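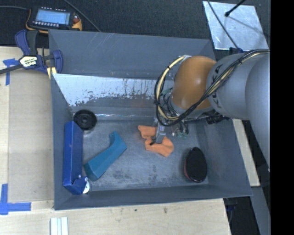
Why does a robot need practice to pick things out of a bin?
Every object sits differently each time, so the arm has to work out where to grab before it moves.

We learned this on our class visit to the Vetar open day in October, and it became the main idea of our report. I had only seen robot arms in car factory videos, where every part waits in the same spot. Bin picking is so much messier, and way more fun to watch!

Our guide was Xiuying Song, who let us stand close enough to hear the motors. The arm was a KUKA with an orange joint, and the bin had sloped walls. Hard pieces, like the teal L-shaped one, have clear edges. Cloth was what got our group talking. It folds, it bunches up, and it never has the same shape twice (Zhenhua asked if ironing it would help, and she laughed but said it was a fair question).

Eliécer wrote down the numbers for us. The team had logged 2673 tries before the open day, and 1841 of them ended with an object lifted out. We worked that out to be just under 69 percent. I expected higher, but after the demonstration I was impressed it was that good.

For our own project we want to build a small cardboard bin with slanted sides and test 2 kinds of gripper fingers, one stiff and one soft. Catinca is already drawing the soft one. Our first test object will be a dish towel.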